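Linen and Housekeeping Office, Grekwood Residence
Daily diary, 26 Apr 2018

The office opened at 8. The morning was given to the cleaning cloths, the stock of which had been carried over from the Manninen wing without a proper review. The count sheet inherited from that wing gave a figure of 200, which this office had not previously tested.
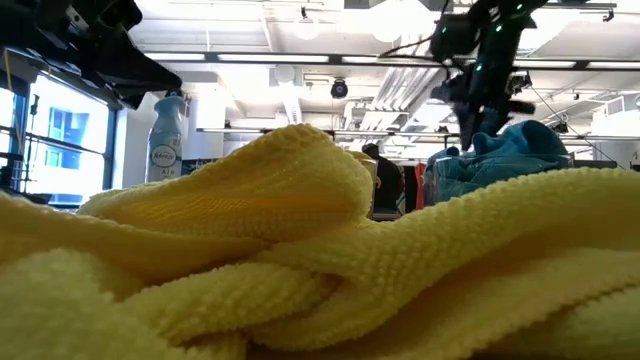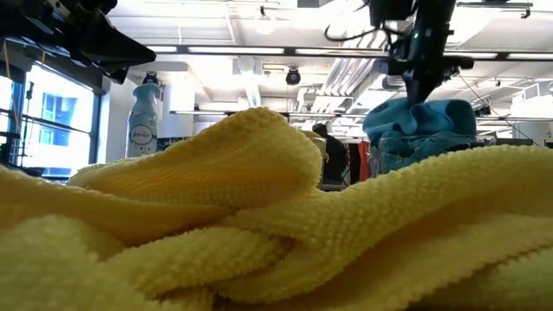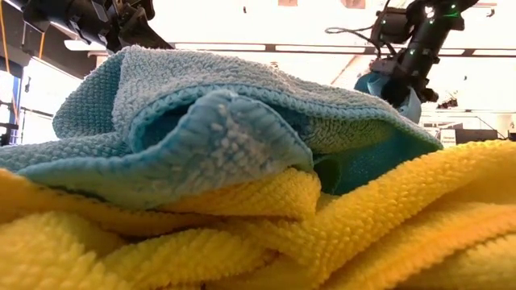 Yellow and blue microfiber, on the table.

The color rule at Grekwood has been in force since September and is short. Yellow cloths are for general dusting and for the common rooms. Blue cloths are for glass, mirrors and the fronts of the display cabinets. The two are to be washed in separate loads and stored on separate shelves. The heap in the third picture, with the blue towel lying on top of the yellow, is the arrangement this office wishes to see ended before anything reaches the shelf. The same blue towel may serve as a guide for grading, as the folded-over flap near its center has a pale, slightly frayed edge and fibers that have pilled. A cloth in that state is to be graded B and kept for floors and outdoor furniture. It is not to be used on glass. Cloths with an even pile and a sound edge are graded A and returned to the carts. The hem should be looked at first, then the face, then the reverse.

By midday the office had settled the following. All cloths will be folded in thirds and then in half, with the fold facing out. Grade B cloths will receive a single stitch of white thread in one corner. The old practice of cutting a notch is discontinued — it started a tear in too many of them. The stitching will be done on Mondays.

The laundry instructions were reviewed after lunch. The sheet posted over the machines still called for softener with every load, which is wrong for microfiber and has been wrong for as long as the sheet has hung there. A corrected sheet was typed and put up. Cloths are to be washed warm, without softener or bleach, and dried on low heat. They are not to be washed with bath towels, which leave lint in the pile. The old sheet was filed in the Manninen folder.

An order was prepared for Gilis, the regular supplier, for 18 packs of blue. No yellow is required this quarter. Gilis has twice sent a shade nearer to green than the one on the order form, and a swatch was therefore clipped to the form. A price was also requested from Atetti for comparison. Their last quotation was lower, but the delivery charge was shown on a separate page and was overlooked at the time.

The air freshener supply was noted in passing. One Febreze can was out on the table with the cloths this morning. Cans belong on the upper shelf of the supply closet with the other sprays, and the shelf label has been rewritten to say so in larger letters.

The recount reached nearly 200, which is close enough to the inherited sheet that the figure will be allowed to stand until the year-end inventory. The difference is most likely in the guest corridor carts, two of which were in use and could not be emptied. They will be done tomorrow before the first round.

Outstanding: shelf dividers for the lower closet; white thread; a reply from Atetti; the key to the Manninen linen cupboard, which has still not been returned to the board.

The office closed at 5:30. Rain from the middle of the afternoon, and the side entrance mat was changed.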